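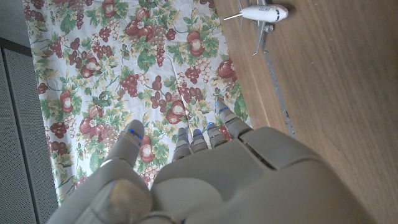 # How to Wash and Iron a Printed Cotton Tablecloth

These steps are for everyday cotton or cotton-blend tablecloths with a printed pattern, such as florals or checks. Vinyl-coated cloths and anything marked dry clean only need different care. Embroidered and antique cloths should be washed by hand.

## What you need

- Mild liquid detergent with no bleach
- A little dish soap for grease
- Baking soda
- A soft brush or an old toothbrush
- A clean white rag
- An iron with a steam setting
- An ironing board, or a table padded with 2 bath towels

## Step 1: Test the colors

Dampen the white rag and press it on a dark part of the print near the hem. Hold it there for a minute. If color comes off on the rag, wash the cloth alone in cold water and skip any soaking.

Red and navy prints are the most likely to run. I bought a poppy print from Garrido that bled through four washes before it stopped.

## Step 2: Shake it out and find the stains

Take the cloth outside and shake off the crumbs. Then lay it flat in daylight and look it over. Busy patterns hide grease well, so run your hand across the cloth and feel for stiff or waxy patches. Mark each one with a safety pin.

## Step 3: Treat the stains

**Grease and butter.** Cover with baking soda for 15 minutes, brush it off, then rub in a drop of dish soap.

**Coffee and tea.** Rinse from the back with cold water. Work in some detergent and leave it for half an hour.

**Red wine.** Blot, don't rub. Rinse with cold water, then soak in cold water with a spoonful of detergent if the colors passed the test.

**Candle wax.** Put the cloth in the freezer until the wax is hard and scrape it off with the back of a knife. Place paper towels on both sides of what's left and press with a warm iron. Change the paper towels as they fill up.

**Tomato sauce.** Scrape, rinse from the back, then use dish soap. Two rounds may be needed.

## Step 4: Wash

Remove the pins. Wash on the gentle cycle in cool water and don't pack the machine. A large cloth needs room to move, or it will twist into a rope and come out badly creased. Leave out the fabric softener, which makes cotton shed less water and hold on to grease.

Check the stains before drying. If one is still there, treat it and wash again. Dryer heat will set it.

## Step 5: Dry

Line drying in the shade is best for prints. Fold the cloth over the line by about a third so the pins don't leave marks along the hem. In August mine is ready to iron in under an hour.

In the dryer, use low heat and take the cloth out while it is still slightly damp.

## Step 6: Iron

Iron on the wrong side, starting in the middle and working out to the edges. Use the cotton setting, or medium for a blend. Let the finished part hang over a chair with a clean sheet on it so it doesn't drag on the floor.

Do the hems last. Pull each corner square with your fingers before you press it.

## Storing

Roll the cloth around a cardboard tube, or fold it loosely and change the fold lines every few months. Make sure it is fully dry first. Keep it out of plastic bags.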